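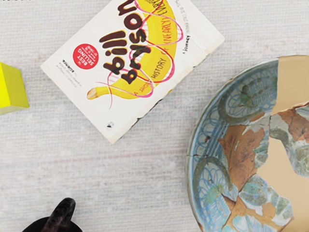

Paperback and yellow block on a pale cloth

Home Kitchen Laundry Sport Gear Workshop Contact
Search this site Enter keyword Go

Looking after basketball gear at home
Last updated December 2, 2023

Most of what wears out a basketball happens in the garage. Heat, damp and road grit do more harm than a season of games. These are the jobs we do at our place, with two kids playing for the Terkitz under-15s.

Cleaning a composite ball
Wipe it with a cloth wrung out in warm water and a drop of dish soap. Go along the channels with an old toothbrush. Wipe again with plain water and leave it on a towel overnight, away from the heater. Don't soak it. Leather balls get a dry brush only.

Checking the pressure
The usual range is printed near the valve. Ours says 7 to 9 psi. Wet the needle before it goes in. A dry one can tear the valve, and I lost a good Jundora ball that way in November. If you have no gauge, drop the ball from shoulder height. It should come back to your waist or a little above. 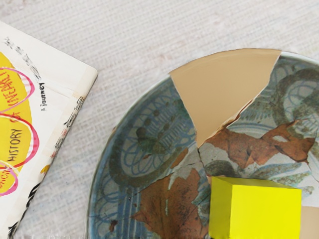
Getting the smell out of shoes
Pull the insoles and laces the same night. Stuff the shoes with newspaper and change it in the morning. Bicarb soda left in overnight helps, but shake it all out before the next game. Keep them out of the dryer, as the glue lets go.

Washing jerseys
Turn them inside out, cold wash, no fabric softener. Holger Strömberg, our coach, hangs the whole team set by the hems so the shoulders keep their shape. Printed numbers crack if you iron them.

Replacing a driveway net
A new one cost me $39. Start at the hook nearest the backboard and work both ways. Kadri Mets wrote in to say she tapes the loops while she moves the ladder.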